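Home Guides Workshop Storage Support Contact
Clesutetti Home Workbench Guide
19 shares 2 comments

Section 2. Fitting out the pegboard above your bench

By now your Drirano bench should be standing level and the board should be fastened to the wall behind it. If the board still gives when you lean on it, go back and tighten the fixings before you hang a single thing. Now comes the part most people look forward to, so put the kettle on and take your time over it!

1. Lay all your hand tools out on the benchtop, handles toward you. Pull out the ones you reach for every week (pliers, scissors, a screwdriver or two, something to mark with) and set the rest aside for a drawer.

2. Hold each tool up against the board and see how it feels to reach for it from your usual standing spot. You want the everyday things somewhere between elbow and eye height, on the side of the hand that uses them.

3. Push the hooks in. Tip the hook upward, feed the bent end through the hole, then let it drop until it sits flat against the board. It should feel snug. Give it a little tug to be sure.

4. Hang scissors by one handle loop with the blades pointing down and closed. Leave a hand's width of clear board on either side so you aren't brushing past the points to get at something else.

CAUTION: Never hang scissors, knives or anything else with an edge above shoulder height, and keep them well out of reach of small children.

5. Mount the cup. The Adis tool cup goes on with its own bracket and is happiest low down and off to one side, where long handles can lean out without getting in your way. Screwdrivers and markers go in here. Stand markers with the cap end up, and check that the caps have clicked shut.

NOTE: The cup is meant for light things. Please keep the load under 200 grams. A cup crammed full will slowly pull its bracket forward, and you'll be fishing pens out from behind the bench.

6. Hang the pliers last. They are usually the heaviest thing on the board, so give them a sturdy hook of their own. Cushioned handles can be a bit grippy on bare metal, and you may find they lift off more easily from a slightly longer hook.

7. Leave a few hooks empty. You will buy another tool sooner or later (we all do), and it's lovely to have a place waiting for it.

Live with your layout for a week or so before you call it finished, and move whatever annoys you.
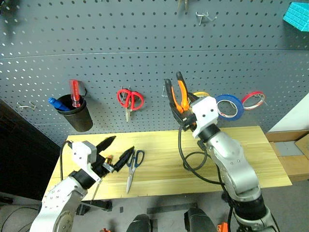

Once you're settled, get into the habit of clearing the benchtop at the end of each job and putting every tool back where it lives. Wipe the wood with a barely damp cloth, going along the planks, and dry it straight after.

Related guides
Usmani drawer inserts: measuring and fitting
Caring for a wooden benchtop
Getting the bench ready for December projects
Choosing hooks for heavier tools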